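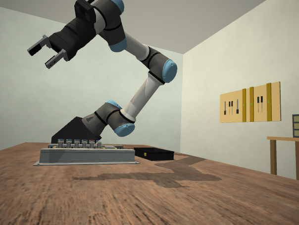
Stunarton Rowing Club
Pre-season boat and equipment safety checklist, with comments
Checked: June 23, 2026

What a good morning this was! The fleet is in better shape than it has been at this point for years, and most of what follows is small stuff that can be sorted with a spanner and a bit of tape. Ticks mean the item passed as found. "Fix first" means the boat stays on its rack until somebody signs for it. My comments sit under each item, and some of them run on a bit.

HULLS

Bow balls firmly fixed, no splits — PASS, one exception
The old quad's bow ball wobbles if you lean a thumb on it. It has a screw and no glue. Fix first, and use both this time, please.

Hatches and bung covers close and stay closed — PASS
Lovely to see new seals on the doubles. Press every hatch on land, then again on the pontoon. A bow compartment that lets in water won't hold you up if you swamp.

Skin free of cracks and soft spots — PASS WITH COMMENT
Run your palm along the keel line as well as looking. I found a hairline scratch under the stroke seat of the newer single. It hasn't gone through the outer layer, so it gets tape now and a proper repair in August.

Fins straight and solid — PASS
Not a bent one anywhere! Whoever has been lifting the boats higher off the pontoon, keep doing exactly that.

Hull weight rating shown and readable — PASS WITH COMMENT
The training single is rated to 79 kg and the sticker has nearly worn off. I've written it on the rack label as well. Coaches putting new scullers in that boat should check it against the label every time, even if they think they know.

RIGGERS, GATES AND SEATS

Rigger nuts tight on every seat — FIX FIRST on the four
Two seat was finger loose on the top bolt. Everything else was snug. Crews should still go over their own nuts before each outing — it takes a minute and it teaches the juniors which way a spanner turns.

Gates close and screw down — PASS
The Babić gates on the doubles are stiff but sound. A drop of soapy water freed them up nicely. No oil, it collects grit.

Backstays straight, no cracks at the welds — PASS

Seats roll freely, wheels and top intact — PASS WITH COMMENT
Wipe the slides after every row. You can feel the difference straight away, and it's such a nice feeling, a clean slide. I pulled a good pinch of sand out of the bow seat in the quad.

Slide stops in place, both ends — PASS 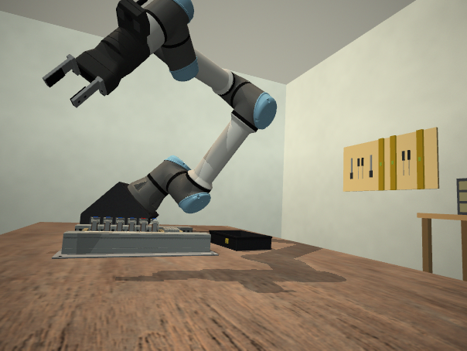

Taha Benmoussa asked whether the slide stops ought to be checked by the crew as well, at every outing, and said he had been in a boat at Ovgate where one went missing between the rack and the start line. I agree with him completely. It has been added to the crew card, just under the rigger nuts.

FOOTPLATES AND SHOES

Heel restraints fitted to every pair — FIX FIRST on the four and the old quad
This is the one I will bang on about until I'm blue. The heel must not lift so high that the shoe can't come off by itself. Check by raising the heel with the shoe empty: it should stop before the sole reaches level with the fixing at the toe. Several cords had been retied long, I suspect for comfort. They have been cut off and new cord is in the tin by the door.

Single pull release works on every pair — PASS
One tug, both shoes open. Try it with cold hands in winter, it's a different experience!

Footplate fixed and does not flex — PASS
Wing nuts on the doubles could do with replacing when we next put an order in.

OARS AND SCULLS

Blades free of splits, edges smooth — PASS WITH COMMENT
A chipped spoon on one of the junior pairs has been filed and taped. It's fine to row with, but keep an eye on it.

Handles clean, grips not turning on the shaft — PASS
Please wash the grips. Warm water and dish soap. Your hands will thank you.

Collars tight and set to the mark — PASS

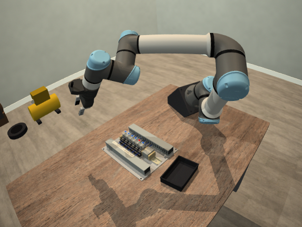

Arm raised over the table, with light-blue caps at the joints.

COACHING LAUNCH

Kill cord present and tested — PASS
Tested with the motor running, at the pontoon, cord clipped to the driver's leg. It cut out at once, as it should.

Fuel line and tank vent sound — PASS

Throw bag packed properly — FIX FIRST
The rope had been coiled and pushed in, which makes it tangle when it flies. Feed it in loose, a handful at a time. We repacked it and then had a few throws off the bank, and I can report that it's great fun as well as useful. Juniors should all have a go.

Thermal blankets, knife, paddle, air horn — PASS WITH COMMENT
The horn is nearly empty. New one ordered.

Life jackets: buckles, cylinders, fabric — PASS
Cylinders were weighed, and screwed back in by hand until snug. The 3 junior jackets are on their own hooks now, nearest the door.

TRAILER

Tyres, lights, safety chain — PASS
The Drokitz trailer has done 1,442 km since its last bearing service and it still tows like a dream.

Rack arms pinned, padding sound — PASS WITH COMMENT 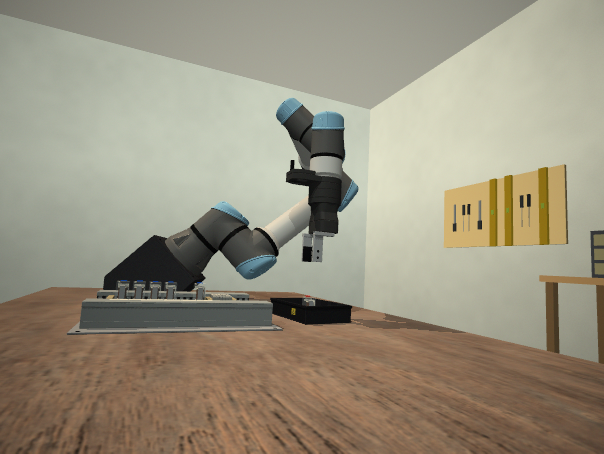 The padding on the top arms has gone thin on the river side, where the quad sits. Double it over with pipe foam until the proper stuff arrives. Straps are good, though two have lost the rubber sleeve over the buckle and shouldn't go anywhere near a hull until they get a new one.

Overhang flag and light for the eight — PASS
The flag lives in the blue bag. Put it back in the blue bag.

PONTOON AND BANK

Decking sound, non-slip strip in place — PASS WITH COMMENT
One corner of the strip is lifting at the downstream end. It has been tacked down and wants gluing on a dry day.

Ladder secure, lifebuoy and line reachable — PASS

Flow board and traffic pattern map up to date — PASS
The new map is so much easier to read than the old one. Visiting crews have already said so.

STILL TO DO BEFORE THE FIRST SESSION

Bow ball, old quad: screw and glue
Top bolt, two seat, four: tighten and recheck after one outing
Heel cords, four and old quad: fit and test
Strap sleeves, trailer
Air horn, launch

Sign beside each one as it's done and leave the sheet on the clipboard by the oar rack.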